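Filed under: Threads / Food & Shopping

1/ I kept every grocery receipt for August. Two adults, one store run a week plus small top-ups. The total came to $109 more than I had guessed before adding it up.

2/ Most of the gap was dry goods. I think of them as cheap, so I never look at the price. Meat I check every time.

3/ Sorted by shelf instead of by store, the biggest line was snacks and quick meals. Produce was second. Coffee was lower than I expected.

4/ I shop at two places. Homar is closer and has the better vegetables. Betia is across the river and sells bigger bags of rice and flour. The bus there and back costs me $4, so a small trip to Betia saves nothing.

5/ Unit prices are where I went wrong. The Noiphan crackers in the large box cost more per ounce than the small box, and had for the whole month. I bought the large box 4 times.

6/ The tag on the shelf does give the price per ounce. It is printed small, and at Homar some tags use ounces and others use pounds – you have to convert in your head.

7/ Soup packets are still the cheapest lunch I buy, even after I add an egg and some frozen peas. I had expected to cut them and I'm keeping them. 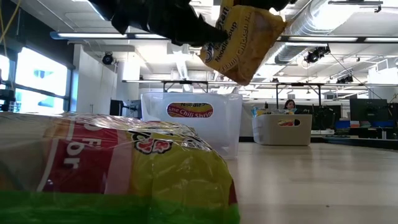
Skirnodmont replied that I should count what gets thrown out too, and that in their house stale crackers and old bread came to more than any bad unit price.

8/ Fair point. I didn't track waste. I know I tossed half a bag of spinach and the end of a loaf, but I didn't write down anything else.

9/ For the next month I'm setting a limit of $40 on the snack and quick meal shelf. One Betia trip, with a list, for rice, flour and canned tomatoes. Everything else from Homar.

10/ I'll write down what goes in the trash as well. There's a sheet of paper taped inside the pantry door for it – spinach is already on there.

Last updated: 2 September 2018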